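Court Reporter, Criminal Trials – Tollton Bureau

The Urnmont Courier is hiring a full-time reporter to cover criminal trials at the Tollton County Courthouse.
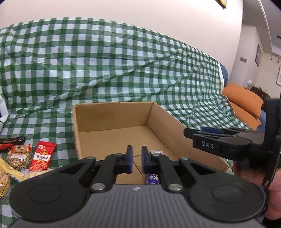 About the job

You will cover felony cases from first appearance through sentencing, with most of your time spent on jury trials. The Tollton courthouse has 8 courtrooms, and on a busy morning several of them have something worth a story. You will decide with the metro editor which hearings to staff and which to follow through filings.

The reporter in this job left in August for a paper out of state. The trial calendar for the fall is full, including a fraud case against two former managers of the Cartwright housing office and a retrial in a Bomham arson case. We want someone in the seat before jury selection starts in either one.

What you will do

File a short story within an hour of any verdict, plea or sentence we have agreed to cover, then a fuller version for the next day's paper.
Read indictments, motions and sentencing memos, and pull the documents we should post with the story.
Check the docket every morning and keep our shared trial calendar current.
Write one longer piece a month. Recent ones looked at bail amounts, jury pay and delays at the state crime lab.
Cover the Bomham courthouse when a case is moved there. Mileage is paid.
Take a turn on the weekend breaking news shift – up to 5 a year.

What we are looking for

At least two years of reporting for a newspaper, news site or station. Court experience helps but is not required. You should know the difference between a charge and a conviction and write with that in mind every time. You should be able to take accurate notes by hand, as phones and laptops must be off in most of the courtrooms. Some testimony will be hard to sit through, including cases of sexual assault and violence against children. Reporters on this beat can ask to be rotated off a trial, and counseling is covered by the health plan.

A driver's license and use of a car are required.

Pay and hours

The job is hourly, 40 hours a week, with overtime when a jury stays late. Health and dental coverage start on the first day. New hires get three weeks of paid vacation. There is also a stipend of $570 a year for records fees, parking and a phone.

You will work from our Tollton office, a short walk from the courthouse. One day a week from home is fine when you are not in trial.

How to apply

Send a resume, a cover letter of one page and 4 published stories to the newsroom jobs desk at the Courier. At least one should be a story written on a same-day deadline – please note which. Finalists will be paid to spend a day in court and file a story from it.

Applications are open now and will be read as they come in.

Posted September 18, 2026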